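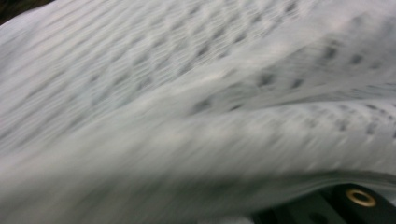

Ratih Ginting wrote to us after the first edition that her new jerseys came out of the machine stiff as cardboard, and she asked if the sport program was the wrong one. It was the right one, but her drawer was still full of softener from the cotton wash before. So this section now begins with the drawer.

Section 4: First wash of sports and mesh fabrics

Posted January 2025 by Arvo Kettunen

These steps are for the Pleveck front loader with the Lustura liquid. If you have the older Pleveck with the round dial, the program has the name "Light" and the rest is the same.

1. Pull the drawer out until it stops, press the blue tab and lift. Rinse the softener cup under warm water. Dry it with a cloth and put the drawer back.

2. Read the label in every garment. If it says hand wash only, stop here and go to Section 6.

3. Close all zippers and hooks. An open zipper is the most common cause of pulled threads in mesh.

4. Turn the garments inside out. Printed numbers and names must be on the inside.

5. Put small pieces in a wash bag. The bag should be half full, no more.

Note: Do not mix with towels. The lint goes into the small holes and it is a long work to take it out again.

6. Pour 50 ml of Lustura in the left cup. For very dirty clothes leave them first in cold water for one hour, and keep the dose the same.

7. Turn the dial to Sport. Choose cold water. Press Spin until the display shows the lowest number that is not zero.

8. Press Start and wait for the click of the door. The display now shows the remaining time. It can change in the first minutes – this is normal, the machine is weighing the load.

CAUTION: Never use chlorine bleach on elastic fabric. It makes the fibers weak and the damage cannot be repaired.

CAUTION: Do not open the small filter door at the bottom while there is water in the drum.

9. When the door unlocks, take the clothes out at once. Shake each piece one time and hang it by the bottom hem, away from direct sun.

10. Leave the door and the drawer a little open until the next wash.

If the display shows 443, the machine did not get enough water. Check that the tap is fully open and the hose has no bend, then hold Start for three seconds. If 443 comes back, clean the inlet screen as in Section 9.

Note: The tumble dryer is possible only if the label allows it. Use low heat and take the clothes out when they are still a little damp. An iron should not touch mesh at all.

200 shares | 3 comments

Hae-won Moon
Step 3 saved me some money I think. What about white vinegar in the softener cup, is it allowed?

Arvo Kettunen
Please not in the cup – the seal does not like it. An extra rinse does the same job.

Ridwan Harahap
My display showed 443 and it was the hose behind the cabinet. Thank you.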